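Noura Yammine

1/
A small thread about dice, boxes and my white table. In December I promised to sort the dice of our game library in Hilcombe, and I want to write down how I do it before I forget.

2/
Everything came to me mixed. The old list says 1,372 pieces, but this is with pawns and cards. The dice are 244. I counted them two times and I am quite sure.

3/
First the table. I keep it white, with a big sheet of white paper on top. Small things are easy to find on white, and a die makes less noise on paper. The cardboard box stays open at the back on the left side, flaps folded out, so I don't need to fight with them each time.

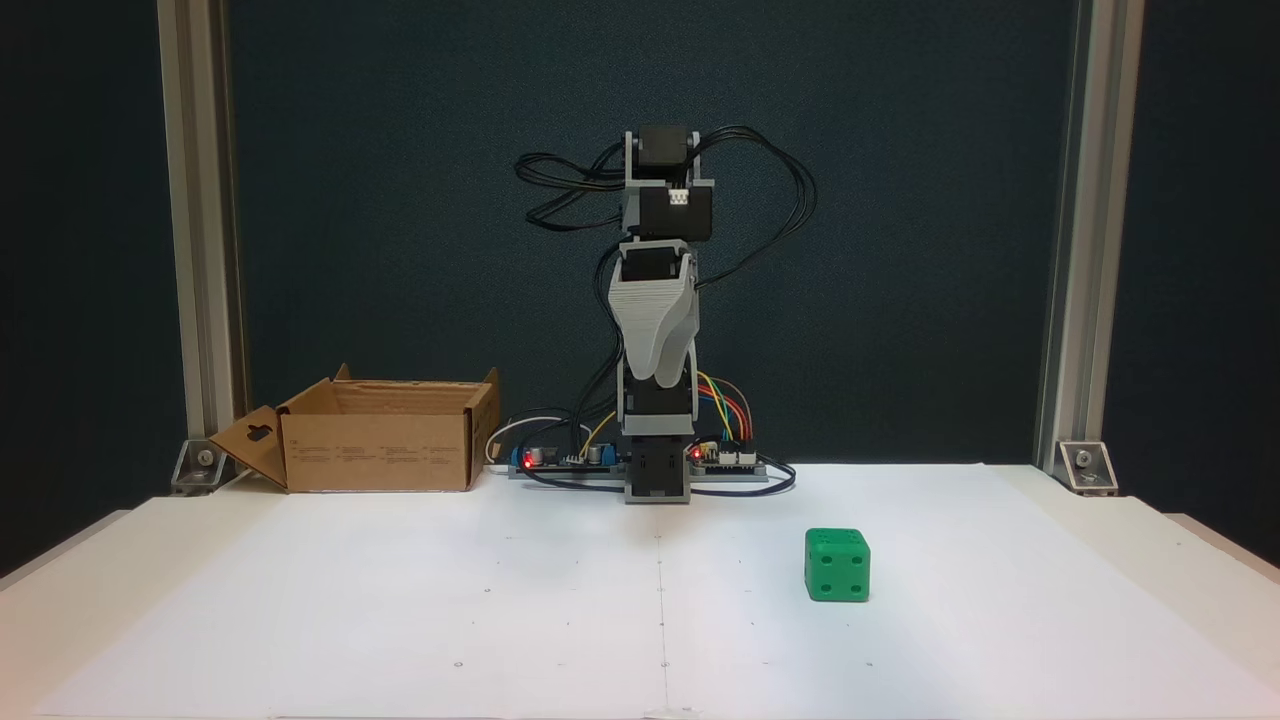 4/
Second, I take one die only. I check the corners, then I turn it and look at every face. The pips must be clean and deep enough to feel with a finger. If one is filled with dirt, I use a dry toothbrush. Never water, please! On some of the old ones the paint comes off.

5/
Color is the next question. Hongmei Jiang says I should sort by size and forget the color, because children take any color. Maybe she is right. But a green one is so nice to see on a white table that I always begin with the green.
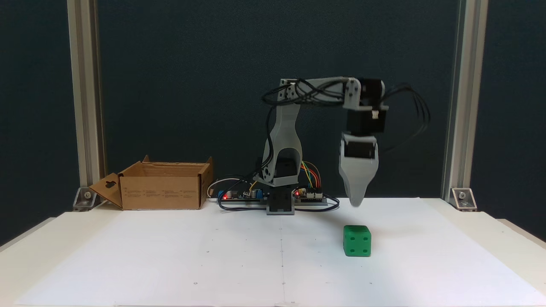
When two faces are facing me, I can already check if the pips are placed correctly. Four and two can be neighbors, four and three can't, because opposite faces must make seven together. In the whole library I found nine dice with a mistake. I put them in a separate bag with a note.

6/
The background helps me also. Behind the table it is dark blue, so the edge of the table is very clear for my eyes. I am short-sighted and this is a bigger help than a stronger lamp.
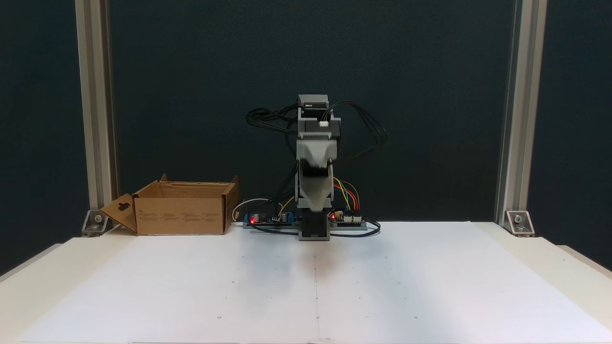
White table, dark blue background.

7/
Still to do: the bags from Grolham, roughly 100 pieces, and I have not opened them. If someone has spare small bags with a zip, please write to me. I can pick them up in the evening.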